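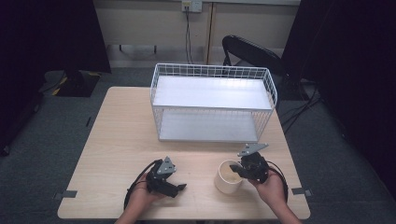
5 February 2002

I put off buying a kitchen table for so long that my sister started calling my apartment "the picnic." We ate on the couch, we ate standing up, and once, with Hiwot Wolde and her kids over, we ate off an ironing board (it was fine, the kids loved it). So when the Stilura went on sale at Fustero last May, down to $200, I drove over on my lunch break and bought it before I could talk myself out of it.

I've had it through a summer and most of a winter now and I have opinions!

Getting it home was the worst part. The box weighs nearly 100 pounds and the handles are punched into the cardboard, so one of them tore out halfway up my stairs. Mebrat Yimer took the bottom end, which I still owe her for. Fustero does deliver, but they wanted $126 for my zip code, and I wasn't going to pay more than half the price of the table to have it moved across town.
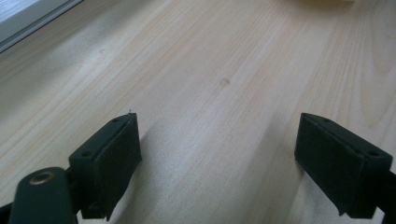 ## Putting it together

The instructions are all drawings, no words, and page four is printed upside down from the rest. The legs go on with long bolts and a little bent wrench, and if you tighten the first leg all the way before starting the others, nothing lines up. Guess how I found out. Leave everything loose, flip it over with a friend, then tighten.

They shorted me a washer. I called the Stilura number, sat through a lot of pan flute, and a very nice woman mailed me a whole bag of them. I now have washers for life.

## Living with it

It doesn't wobble, and my kitchen floor is so crooked that an orange will roll to the stove by itself. My old Calloway card table used to rock every time somebody cut their meat. I also love that the legs sit right out at the corners, so you can squeeze in an extra guest without anyone straddling a post. 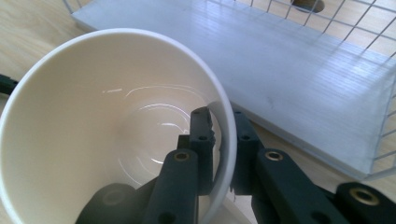 *Reading time: 3 minutes*

Now the complaints. It marks. Leave a hot mug down and you'll get a ring, and turmeric is forever. Tiruwork Kumsa told me to rub the spots with a cut lemon and salt, and that did lift the coffee rings pretty well, though not the turmeric. I wipe it down with a barely damp rag and keep a trivet handy.
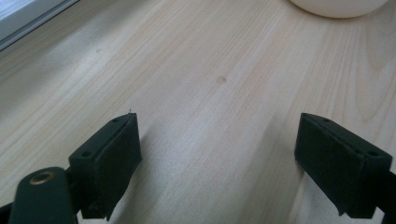
*The grain up close. I do like this wood.*

I also looked at the Sullard, the fancy one with the drop leaf. It's gorgeous, and it was $769. Saron Tilahun has it and says the leaf hinge pinches, so I feel a little better about my choice.

Would I buy the Stilura again? Yes, at the sale price. At full price I'd want a smoother box, better drawings and that missing washer. Bring a strong friend and feed her afterward.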